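February 2022
Drunham workshop, bench notes

Sourdough starter trials, continued. I know, I know, this was supposed to be a two-week side thing back in December and I'm still at it, but the Vokura rye is behaving so differently from the white flour that I can't leave it alone now!

Fed both jars first thing, same as always: 60 g starter, 60 g flour, 60 g water. The rye jar (the one with the chipped rim, please don't swap them again) had doubled by lunch. White flour jar was sulking. It smelled fine, a bit like yogurt, just no lift to speak of. I moved it to the shelf over the radiator and it perked up by mid afternoon, so I'm calling that one a temperature problem until something tells me otherwise.

Then I mixed two test doughs with the Hawthorne bread flour, one at 70 percent water and one at 78. The wetter one was a pain to shape, stuck to everything including my watch, but wow, it had a lovely stretch after the third fold. Both went into bowls, covered, and straight into the fridge overnight. The covering business matters more than I used to think. Last batch I just threw a dish towel over the bowl and got a leathery skin on top that never baked out, so it's cling film from here on, pressed down close to the dough.

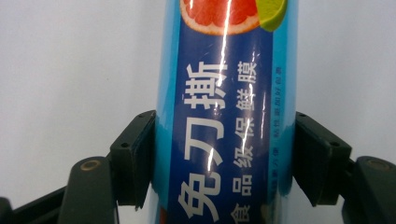 Kamil Kováčik reckons I'm fussing over the water when I should be fussing over the salt, and that at 29 g in that size of dough I'm slowing the whole thing down before it gets going. He'd drop it to 22 and hold it back until after the first fold. Fair enough, I'll try it, though I like a salty crust and I'm not giving that up without a fight.

Baked the leftover loaf from the previous round while I was at it. Jiltex oven set to 450, lid on for half an hour, lid off until it looked right to me (dark, darker than Kamil likes). The probe said 215 in the middle, which is higher than I wanted, and the crumb came out on the dry side. Good ear on it, though. Toasts well. The heel is in the bread box if anyone wants it.

To do: order more rye, find the small scale, label the fridge bowls with the percentages, and try the late salt on the 78 dough.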